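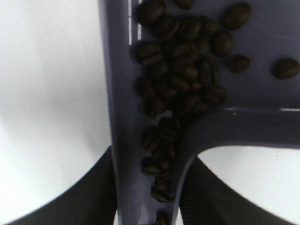

What the second station changed: sample room work at the Sandberg roastery, Grisstead

Comments (2)

For our workplace study we had to pick one job that has been partly automated and find out what the people around it do now that they did not do before. Our group chose the sample room at Sandberg, a coffee roaster in Grisstead. We visited in November and talked to the staff on both shifts.

The sample room checks roasted beans before they are packed. A portion of each batch is scooped out, looked at for color and broken beans, and weighed. Until last year this was all done by hand. Now the room has two stations. The first one handles the scooping and portioning. The second one does the table cleanup between batches, so that beans from one roast do not end up in the next sample.

Most of the reading we did for class was about whether jobs disappear. At Sandberg the number of people in the sample room stayed the same. Their days are different, though, and not everybody likes the difference.

Under the old routine, one person took a batch from start to finish. The room handled 2,180 samples in the last full quarter before the change. In the most recent quarter it handled 3,330. The extra samples come from smaller batches that used to be checked only at the end of the day. So the machines took over the handling, and the amount of looking and deciding went up. Two people told us their wrists feel better and their eyes feel worse.

Station two: cleanup

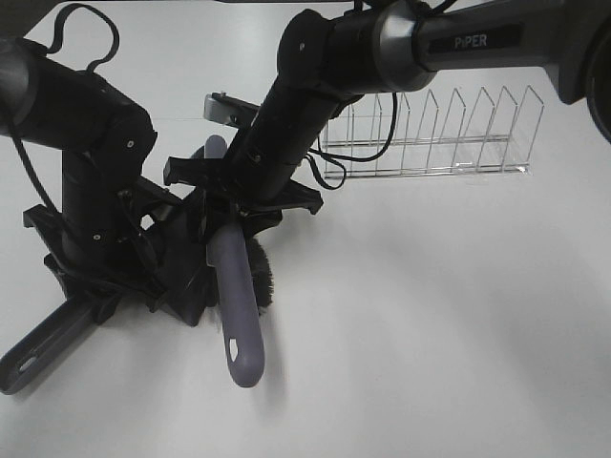

Report and interviews by Signe Lundgren
Pradidton, November
Shares: 20

Cleanup was the part of the job people used to trade away. The station uses a pair of arms, with the dustpan on one and the hand brush on the other. The tools are ordinary hand tools, and the staff say this was a good choice. If the station is stopped, a person can pick up the same brush and carry on.

Folke Rønning has worked in the room the longest and showed us how he checks the table before a new batch. He still does it every time. He told us he does not expect to find anything, but his initials go on the sheet and he wants to have looked. The written procedure does not ask for this step. We think it should, or it should say clearly that the step is not needed, so that new people are not left to copy him or not.

The scheduling software, Murkex, decides which batch comes next. Several people brought this up before we asked. They used to pick the order themselves and could leave a dark roast for after lunch. Now the order comes up on a screen. A supervisor can change it, but the operators cannot. In our interviews this got more complaints than the arms did.

Training has also changed. A new hire used to learn scooping first and judging color later, after handling a lot of beans. Now they start with color on the first morning. The supervisor said they learn faster. Folke thinks they miss something by not having the scoop in their hands, and he has new people do a tray manually in their first week.

Limits of this report: we did not get to see the night shift at work, only to talk with them at 6 a.m. when they were leaving. We also did not see pay records.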